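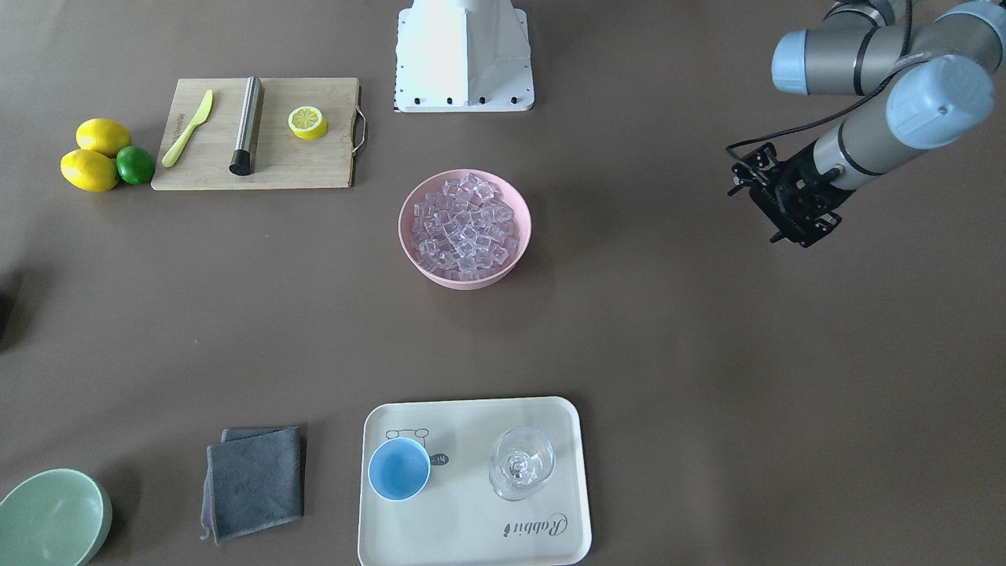 Camley drinks station: progress report to the Shirima fund
08/01/2018

You asked for a plain account of where the money has gone and whether the cold drinks are any nearer to being served. My answer to the second part is: nearer, but I would not book the opening yet.

Of the 3000 granted, 700 has been spent. Most of that went on the prep kit: the bamboo board with the metal handle, the muddler, the bowls and trays, and a first order of fruit. Clesimlow's quote for the ice machine has gone up again since the autumn, and I have not signed it. Until someone can explain what we would get for the extra, we are buying ice by the bag.

The layout is now board at one side, ice in the middle, serving tray at the front. Tukbridge drew this up and called it final. I have my doubts. It suits a single drink well enough. Once there are several orders waiting, the tray fills and the finished drinks have nowhere to go. I have asked for a second tray position to be tried before anyone fixes anything down.

On the smaller items:

Knives. The plastic knife was chosen on safety grounds and I accept the reasoning. It will do for soft fruit. I am less sure about a whole lemon, and the proposal never said who would be doing the slicing or when. Thick slices look generous but they go through the stock quickly. I want a slice thickness written on the recipe card.

Muddler. Steel with a rubber head. Fine so far. The supplier says the head can be replaced but has not given us a price for one.

Recipes. The proposal promised 14 drinks. We have 10 written up, and several of those are the same lemonade with a different garnish. I would sooner cut the list than pad it, and would like your agreement to do so.

Takings. The forecast in the original bid assumes a busy lunchtime every day the hall is open. I can find nothing behind that figure and have left it out of this report.

The next payment is due in February. I suggest holding it until the tray trial is done and Clesimlow has put its price in writing.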